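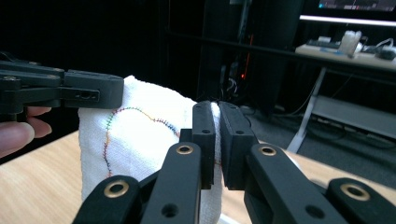
By Eirlys Trevor
Posted 2 July 2025 in House & Home
Filed under: laundry, complaints

My sister-in-law gave up fabric softener in October and has been telling people about it ever since, the way others talk about quitting cigarettes. Her towels are fluffier, her machine smells better, her skin has cleared up. I listened to this over one dinner, then over another, and then I went home and read the back of every bottle in my laundry closet.

I should say where I'm coming from. I don't believe in laundry tips. I've been washing clothes for a household of five for a long time, and in that time I've been told to put in vinegar, baking soda, tennis balls, aluminum foil, aspirin, a wet washcloth, a dry washcloth, and a magnet. Most of these did nothing I could see. The foil made a racket.

But towels do go stiff, and they do stop drying you. I have a stack that just pushes the water around your back. So I was willing to hear about towels.

The case against softener is simple enough. It works by leaving a coating on the cloth, the coating is what feels soft, and a coated loop of cotton doesn't take up water as well as a bare one. I can accept that. I'd noticed years ago that the new towels, the ones that come out of the store feeling like a rabbit, are hopeless until they've been through the wash a few times. Same idea, I suppose. What I can't accept is the rest of it, where dropping one blue liquid fixes your machine, your skin and your marriage.

The internet wants you to "strip" your towels. If you've been spared this, you fill a bathtub with hot water, add a mixture of powders, and leave the towels in there for hours until the water turns gray. Then you take a picture of the gray water and post it. One of these posts had 3,011 comments when I found it, and I read a lot more of them than I should have. Nearly all were about how disgusting the water was. Very few were about whether the towels were any better afterward, and that was the only thing I wanted to know.

Here's my problem with the gray water. Dye comes out of towels in hot water. So does lint, and so does whatever was in the tub. I soaked a perfectly clean set of dark blue hand towels, fresh from the wash, and got a tub of water that looked like a harbor. I could have gone viral.

Then there are the people selling you something. A company called Widberg makes a wool dryer ball, which is a ball of wool, and the card that comes in the box says it's good for "up to 4,000 loads." Let's say I do five loads a week, and I think I do more. That's more than 15 years. Who checked? Did somebody at Widberg stand at a dryer since before the company had a website? I own three of these balls. One of them has already started to come apart, and the other two live under the couch with the dog's things.

My neighbor Barrett Begay used to repair washing machines, and I trust him more than the card. His view is that people use too much soap, full stop. He says half the calls he went on for smelly machines were just detergent that had never rinsed out, and that the cap on the bottle is made big on purpose. I pointed out that this was also a tip, and that I don't believe in tips. He said suit yourself.

I tried it anyway. For six weeks I used less than half of what I'd been using, no softener at all, and one extra rinse on the towel loads — nothing else changed. The towels came out rougher. I want to be clear on that, because my sister-in-law skips over it. They were scratchy for the first couple of weeks and my youngest complained loudly. They did dry better. By the end they'd loosened up a bit, or we'd gotten used to them, and I couldn't tell you which.

As for the machine, it smells the way it always has, like a machine. My skin is the same.

So I've kept going with the small dose of detergent, mainly because the bottle lasts so much longer. The softener I've kept for sheets, where I don't need anything to soak up anything. My sister-in-law says that's cheating. She's moved on to making her own detergent out of grated bar soap, and Barrett made a face when I told him.

I still haven't tried the magnet again. If you have, and you weighed or measured something, write to me. If you just felt like it worked, please don't.

Next post: the garage, finally, and what I found in the freezer.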